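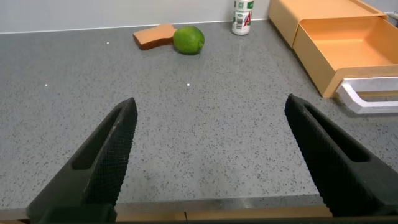

Worktop (kitchen)

A worktop, or counter, is the flat surface in a kitchen on which food is meant to be prepared and on which post, keys and single pieces of fruit are more often kept. It usually meets the wall at the back and ends at the front in a lip or trim, whose joins collect crumbs.

Surfaces

Speckled grey finishes have long been popular in rented and shared kitchens. Their flecks hide pepper, coffee grounds and most evidence of toast. The Collell range, sold in a standard depth of 60 cm, came in 11 patterns, all of them grey. Glossy versions reflect the ceiling lights and show every wiped smear, a point the brochure left out.

Fruit on the worktop

A lime keeps longer in the fridge but is rarely put there. Left out, it slowly loses its shine and hardens, at which stage it is generally moved to a bowl and forgotten. A household survey by the Reto kitchen shop, published on 26 June 2018, drew 463 replies, most of them about lemons.

Trays

Trays are used to carry things to the worktop and to catch what rolls off it. Shallow ones with low walls, such as the Baveo, are easy to wipe and easy to tip. When the worktop is full they tend to migrate to the floor.
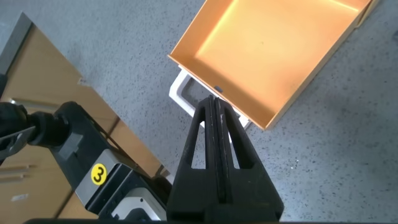
An orange-yellow tray with low raised walls, on a grey floor.

See also: Chopping board; Draining rack; Fruit bowl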